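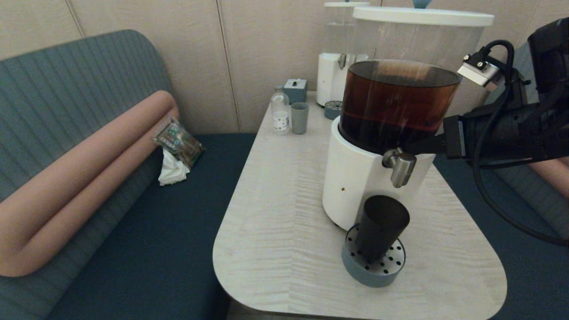

Drink station arm: spigot drips after close, and where do you all route the wrist cable?

Forum: Small Cells and Service Robots > Setup and Upkeep

marchuk_bench
Hi all, and sorry in advance for the length. I look after the drink cell at Lurcombe – one black arm, a table, two beverage dispensers, and a cup that gets set on the round drip tray under the spigot. The gripper comes in from the right, works the spigot, lets go, and then we wait for the stream to stop before anything else moves. It's a nice little job and I've grown very fond of it, but I have two things I can't get settled.

First, the drip. After the gripper lets go, the spigot keeps weeping for a good while, and if the arm goes to collect the cup too soon we get tea on the fingers. We're running the front dispenser with the tank fairly low these days, and I wondered whether the level has anything to do with it. My wait is set to 2 seconds and I'd rather not stretch it much, but I will if that's the answer.

Second, the cable from the wrist sensor. I leave a loop hanging so the wrist can turn freely, and it does turn freely, but the loop swings down past the front of the arm and I've had it brush the table twice this month. I've been reluctant to tie it back after reading the horror stories on this board. What do you all do?

tallow_and_tin
Welcome! I had the same kind of weep on a lemonade setup and I would look at the spigot before you touch the program. Pull it off, take out the little seat washer, wash everything in warm soapy water, and put it back together with clean hands. Sugar gets in behind the washer and keeps it from closing all the way. I do mine every evening now and the weep went from maddening to a drop or two. Also, have you checked that the gripper is really letting the lever go all the way home? Mine was resting a fingertip on it for a whole afternoon before I caught on.

Kai Lenz
I'd second the cleaning, but I don't agree that it's the first place to look. Marchuk says the weep lasts a good while and then stops. A dirty washer in my experience just keeps on going, all night if you let it. A drip that tapers off is usually what's left in the nose of the spigot draining out, and you can scrub that part until your fingers prune and it will still drain. I would lengthen the wait to 4 or 5 seconds and be done with it. Tea is thin, so it shouldn't need more than that.

On the level: a low tank pours slower, so if you're filling by time you'll get short cups toward the bottom. It wouldn't cause the weep that I can see. Do you pour by time or by weight?

marchuk_bench
By time, I'm afraid! There is no scale under the tray. And yes, the short cups are real, I'd been topping up whenever they started to look stingy and hadn't put the two together.

tallow_and_tin
Kai, I've had washers that tapered off too, so I'm going to dig my heels in a little. It costs ten minutes to clean the thing and then you know. If you stretch the wait first you may be covering up a bad seat, and one morning you come in to a full drip tray and a sticky table. Ask me how I know.

Kai Lenz
Fair enough, ten minutes is cheap. Clean first, then stretch. I still think it will be the wait :)

flomier_hand
Jumping in on the cable, which is more my thing. Please don't tie it tight! The cable on our Nusadlow cell was strapped flat to the forearm by someone very tidy, and it failed right at the connector after 913 pours. We had a counter running, which is the only reason I can give you the number. The way I do it now:

Turn the wrist by hand, with the power off, as far as it will ever need to go in each direction. Hold the cable where it wants to sit at the worst of the two. Put one soft hook-and-loop strap there, on the forearm side, snug enough that it stays and loose enough that you can slide the cable through with a finger. Leave the loop between that strap and the sensor alone. Then run the whole program at slow speed and stand there and watch the loop, especially on the way in to the spigot and on the way back out, where it can catch a dispenser lid or the lip of the cup.

You'll still have a loop. It ought to be a smaller one that stays above the table.

oldgear_pam
I'll be the grump and say spiral wrap along the whole run. I know Flomier doesn't like it, we've had this out before. It makes the cable a bit stiffer and the loop holds its shape instead of swinging. Mine has been on since January with no trouble at all.

flomier_hand
We have, and I still don't! Stiffer is the part I object to, because the stiffness has to go somewhere and where it goes is the connector. But your wrist hardly turns, Pam, you're only ever reaching straight in. I can see it being fine on yours.

oldgear_pam
True, mine is a straight push. If Marchuk's has to twist then go with the strap.

marchuk_bench
It does twist a bit on the approach, so the strap it is. I did the spigot this morning while I was at it. There was a brown ring behind the washer that I'm a little embarrassed by. I wiped the tray grate too and put everything back, then ran 34 cups on plain water. The weep is shorter, but it's still there, and with the wait at 2 seconds I caught a drop on the fingers now and then. At 4 seconds I had none. So I suppose you were each right, and I'd like to thank you both for being so good-natured about it.

Kai Lenz
I'll take half! Do run it again with tea before you call it done, water let me off easy once. And for the short cups, mark a line on the tank where the pour starts to drop off and refill at the line. A strip of tape does nicely.

marchuk_bench
Tape is on. The tea run is tomorrow, after I get the strap fitted, and I'll post how the loop behaves.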